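帆船出航前安全检查表(附说明与唠叨几句)
整理:Ornella Bianchini
适用:Nalline 俱乐部所有单桅龙骨艇,赛前及每季首次下水
更新:06/03/2025

先说两句

这份表去年还只有一页纸,今年长成了现在的样子,我得承认有一大半是我写上去的。每次在码头上有人问我“这一项到底看到什么程度才算过”,我回家就添一段,添着添着就长了。老船员可以只看打勾的那几行,新来的朋友请泡杯茶慢慢读完,第一次检查时把表夹在板子上,跟着船走一圈,从船头到船尾,再从甲板到舱里。填法很简单:合格写“可”,要处理写“修”,不清楚就写“问”,千万别空着。写“问”一点也不丢人,我自己上个月还在舵轴那一项写过一个呢。

一、船体与甲板

□ 船壳水线以上无裂纹、无新的磕碰
说明:主要看靠泊那一侧。胶衣上的细纹,用指甲横着刮一下,能挂住指甲的就写“修”。去年 Cabrera 号右舷那道小口子,大家都以为是脏东西,擦了两回没擦掉才认真看,幸好看了。

□ 甲板防滑面完好
说明:前甲板桅杆周围最容易磨光。穿着平时出海的鞋站上去,扭一扭脚,自己心里就有数了。

□ 舱盖密封条无老化,锁扣能扣紧
说明:密封条压扁了不回弹的要换。想省事的话,关上舱盖请同伴用水管冲一分钟,你在里面拿手电看着,比什么都清楚。(记得先把手机放到外面,这话是有来历的。)

□ 龙骨螺栓周围无锈水、无渗漏
说明:每季首次下水必查,赛前抽查。把舱底擦干,下水后过半小时再看一次。发现锈色水迹不要自己拧螺栓,先写“修”,再来找我。

□ 浮力舱检查口盖子旋紧
说明:盖子上的密封圈抹一点点硅脂就好,多了会粘沙子。旋到位以后再回头检查一遍,我见过太多“刚才明明拧了”的盖子。

二、桅杆与静索

□ 桅杆根部与桅座配合紧密,无松动
说明:两个人做最好,一个在侧支索那里轻轻摇,一个蹲下来看桅脚。有一点点响声是正常的,看得见的位移就不正常了。

□ 侧支索、前支索、后支索无断丝
说明:戴手套,或者拿一块旧棉布从下往上捋,布被勾住的地方就是断丝的地方。只要有一根断丝,整条换掉,没有商量的余地。钢索这东西,外面断一根,里面是什么样子我们看不见。

□ 花篮螺丝有开口销,且用胶带包好
说明:包胶带是为了不划破帆,也是为了不划破人。但别包得像粽子一样,下次检查的人还要拆开看呢。胶带每季换新的。

□ 静索张力已记录
说明:请用俱乐部的张力计,读数写在表后的空白处,左右两侧都要写。较硬的桅杆与较软的桅杆,合适的数值差得不少,所以不要抄别人船上的数。如果这次的读数和上次差得多,先别急着调,再量一遍,量的时候船上的人都坐到中线上去。

□ 撑臂两端固定牢靠,端部有护套
说明:护套掉了,大三角帆转舷时会被刮破。Sikovano 那条船前年就这样废了一面几乎全新的前帆,船主到现在提起来还要叹口气。

三、动索、滑车与绞盘

□ 主帆升帆索、前帆升帆索无明显磨损
说明:看经过桅顶滑轮的那一段,把帆升到顶,再看缆绳停在夹绳器里的那一截。外皮起毛没关系,看见里芯了就写“修”。长度有余量的话,可以把末端截掉一小段,让受力点换个位置,又能用一季。

□ 夹绳器能夹住,也能松开
说明:两件事都要试!大家总记得试能不能夹住,可阵风来的时候,松不开才最要命。

□ 主帆索滑车转动顺畅
说明:有沙沙声的,用淡水冲,冲完转几圈。不要喷机油,机油会粘灰,过几个星期比原来还涩。

□ 绞盘棘爪有清脆的响声
说明:听声音是最好的检查。声音发闷就该拆洗了。五月份我们会办一次拆绞盘的小聚,带上旧牙刷和抹布就行,点心我来烤。

四、船上用水与个人物品 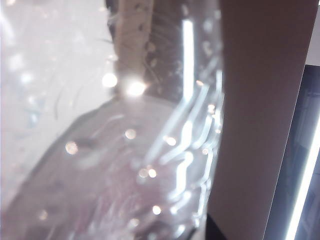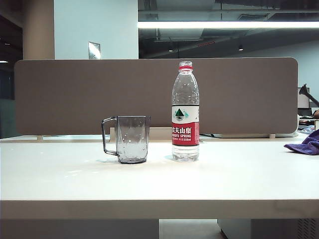 □ 每人饮用水已上船,并固定好
说明:这一项是去年夏天加的,那次比赛拖到傍晚,有两位船员到终点时嘴唇都干得起皮了。水要够喝到回港以后,宁可剩着带回来。容器请选带盖子的瓶子,就像照片里那种透明水瓶,瓶身有一道道棱,水装到了接近瓶肩的地方,还剩多少从外面一看便知。旁边那种带把手的杯子在会所里喝茶很好,上船就请留在岸上吧,横倾起来杯里的水全喂了舱底。瓶子上用油性笔写好名字,塞进座舱两侧的网兜,不要直接放在脚边,滚到舵柄底下可不是闹着玩的。

□ 零食、药品、防晒用品装入防水袋
说明:晕船药请在出航前吃,等觉得难受了再吃就晚了一步。有过敏或者慢性病的朋友,请把药放在哪里告诉同船的至少一个人。

□ 随身刀具可单手打开,系有细绳
说明:平时用来割个扎带,紧急时用来割缆。请真的试着单手开一次,戴着帆船手套试。

五、救生与应急装备

□ 每人一件合身的救生衣,扣带齐全
说明:合身的意思是,别人从肩部往上提,它不会滑到你的耳朵上。充气式的要检查气瓶是否旋紧、指示窗是否是绿色,并且在有效期内。100 牛顿的浮力衣穿着灵活,近岸训练够用;出港外的长距离赛,我们一律要求 150 牛顿以上的充气式。借用俱乐部的救生衣,用完请冲淡水,挂到衣架上,不要团成一团塞回柜子。

□ 抛绳袋一只,置于舵手伸手可及处
说明:打开来重新装一次,绳子要一把一把地塞进去,不要盘圈。每季请在草地上练几次抛掷,很好玩的,小朋友也喜欢。

□ 手持甚高频电台电量充足,已做通话测试
说明:测试时用俱乐部的工作频道,不要占用十六频道。说完“完毕”以后松开按键,听一听有没有人回你。电台系绳也要挂好。

□ 舀水桶与手动水泵可用
说明:桶的提手要系一条短绳。水泵抽几下看看,里面的胶膜放久了会硬。

□ 锚与锚索已连接,末端固定在船上
说明:锚索 50 米,末端请务必系牢。我知道这听起来很多余,可是有一年连锚带绳一起送给海底的,就是我本人。

□ 急救包封条完好
说明:封条断了就打开清点,照盖子内侧的清单补齐,再贴新封条,写上日期。

六、帆

□ 主帆缝线、帆角加强片无脱线
说明:把帆摊在干净草地上看,重点是后缘靠近帆骨袋的地方。补帆贴先用酒精擦过再贴,四角剪圆。

□ 帆骨已插到底,袋口已扣好
说明:顺序从上到下,短的在上。带锥度的帆骨,薄的一头朝桅杆。这个方向年年有人插反,插反了帆形怎么调都别扭。

□ 前帆挂扣全部灵活
说明:生了绿锈的挂扣用醋泡一泡,再用淡水冲净。

□ 球帆收在袋中,三个角露在外面
说明:收的时候沿着两条边捋一遍,就不会拧麻花。Filano 号的几位每次都在岸上收两遍,看着慢,到了上风标那边可从来没手忙脚乱过。

七、出航前最后一圈

□ 天气预报与潮汐已看,船上每人都知道返航时间
□ 船名、人数已写在会所登记本上
□ 舵与舵柄连接销已锁
□ 拖缆放在前舱易取处
□ 排水塞已塞上
说明:排水塞放在最后,是我有意为之。它便宜、小巧,又最容易忘。请用手去摸一下,光看不算。

检查后的处理

写了“修”的项目,小问题当天处理,处理完在旁边签个名。涉及静索、舵、龙骨和救生衣的,处理完之前船不下水,哪怕大家都已经换好了衣服。我知道这时候说“不”很难开口,那就把责任推给我,说是 Ornella 不让去,我的脸皮早就被海风吹厚了。

填好的表请放进会所门边的蓝色文件夹,按船名排。有什么项目你觉得写得不清楚,或者你的船上有特别的装置没列进来,直接用铅笔写在空白处就好,下一版我会一条一条看过再加进去。

张力读数:左____ 右____
检查人:____________
同行人:____________
备注: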